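Filed under: Home & Work > Robots and Gadgets

1/
I've been promising a few of you a proper answer to "so can they do the washing-up yet?" and I've put it off because the answer is long and I'm a rambler. Kettle's on. Here we go, a thread about robots and chores, from somebody who ran a school kitchen before she ever stood next to a robot arm.

2/
Short version for those with a bus to catch: no, they can't do your washing-up. They can do little pieces of it, some of them surprisingly nicely, on a table, with patient people nearby. I came away far fonder of the things than I expected to be, and a bit less worried about my old job.

3/
Some background. I spent a good part of May going in and out of Bravent, a small outfit teaching arms to do kitchen jobs. Rajeshwari Devadiga runs the sessions and had asked for someone who knew kitchens to come and say what a sensible task looks like. I was flattered, and I'm nosy, so off I went.

4/
I'd pictured a full kitchen with taps and a sink and something on legs rattling about in it. What you get is a white table with a toaster oven on it, a few bits of crockery and some play food. Strawberries, half an orange, a bottle of ketchup. My grandson would have been in heaven (he's very serious about his play kitchen).

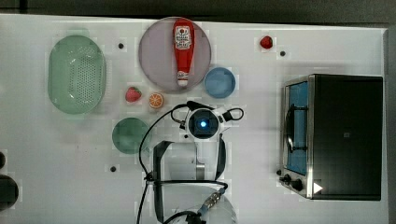
And the more I sat with it the more I liked that as a starting point, because when I had a new starter in the kitchen I didn't put them on the hot pass on their first morning either. You gave them trays. You watched how they picked things up and put them down, and you learned nearly everything you needed to know about them by the tea break.

5/
So, tasks. "Put the strawberry in the colander." "Clear the plate." "Put the orange in the bowl." You say those to a person and they've done it before you've finished the sentence. For an arm with two fingers every one of them has a good half-dozen decisions tucked inside, and I'd honestly never noticed I was making them.

6/
Take clearing the plate when there's a ketchup bottle lying across it. Do you move the bottle first? Of course you do. But where to? Lying down or standing up? On its cap, the way I keep mine at home, or on its base? I had strong views on all of this. Rajeshwari wrote them down very politely.

7/
The bottle was the one I got invested in. It's long, it's round, it rolls, and it's resting on a plate with a lip. Over the weeks they logged 317 tries at picking it up and standing it on the table, and 185 of those ended with it upright. I know some of you will think that's dreadful. I was cheering by the end!

8/
Zsolt Fülöp, who looks after the software side, was much cooler about it than I was. His view is that a chore done a bit better than half the time is a chore you still have to supervise, so you may as well do it yourself. I told him he'd just described several teenagers I've employed, and he took that in good part.

9/
The fruit is kinder. A banana has a nice graspable middle, and a bowl forgives you. You can be a fair way out with your aim and it'll still slide down into the bottom and look as if you meant it. A flat plate forgives you nothing. If you ever want to make life easier for a robot (or a toddler), give them bowls.
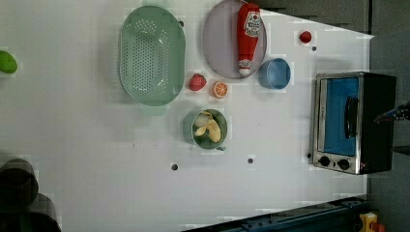
Banana in its bowl, ketchup bottle across the plate, oven over on the right.

10/
The colander I'd have sworn would be easy, being so big. But Benjamín Vergara, who was on the controls most mornings, showed me how awkward it is to lift something wide with one hand when you can only pinch. You get hold of the rim and the far side wants to tip. I tried it at home with my own, finger and thumb only, and he's quite right, try it.

11/
Which brings me to hands. I asked why only two fingers and was told that two get you a very long way and they're far less bother to keep working. I believe it. I also think of my old colleague Fuseini Darko, who could carry a stack of bowls, shut a drawer with his hip and wave at a child all in one go, and I think we're some distance off that.

12/
Then there's the oven door. Opening a door is a pull that turns into a swing, and you have to let your arm follow it round without tugging. I've seen grown adults fight an oven door. I had an afternoon where all I did was open mine slowly and write down what my wrist was doing, and my husband came in, looked at me and went out again. 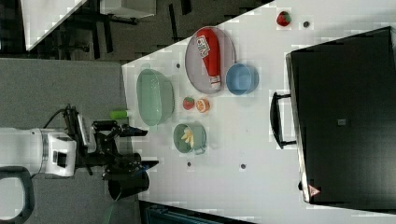
13/
Right, the question I get from old workmates: would one of these be any use in a working kitchen? Let me give you Didside, the school where I did my last years. On an ordinary day we had 1688 pieces through the dishwasher, if you add up the trays, beakers, cutlery and serving dishes. I know because I once had to justify a new machine.

14/
And that dishwasher, please note, IS a robot as far as I'm concerned. It's a box that does a chore better than I do. It manages because we bring everything to it, scraped and stacked the way it likes. The bit left over is all the fetching and scraping and stacking, and that's the very bit the arms find hard.

15/
Iddrisu Nartey, who has the shop-floor version of this problem at a packing place, told me the same from his side. Machines do the taping and the weighing beautifully. People do the jumbled box where a mug has ended up inside a slipper. He'd love an arm for that box. He's not holding his breath.

16/
Where I think they might really help sooner is with folk who struggle. My neighbour can't grip a jar any more. She doesn't need speed. If something took 5 minutes to fetch a bowl and set it down in front of her safely, she'd be thrilled, and she'd have the radio on while she waited. I'd like to see more people asked what THEY would want done.

17/
Safety, before someone asks. I wouldn't have one near a hot hob yet, or near a child, or near my good glasses. Play food is the right food for now. Ask me again when they've moved on to a real egg, and I'd like to be standing well back with a cloth when they do.

18/
A few of you wanted to know if I felt daft, a dinner lady among the engineers. Not for long. They wanted to know why you'd move the bottle before the plate, and I've been answering that sort of question all my working life, usually over the noise of an extractor fan.

19/
I'm back in with them after the holidays and the talk is of cups with handles, so send me your most annoying washing-up item and I'll put it forward. Mine's the garlic press. Replies are open and I'll get through them this evening once tea's cleared away.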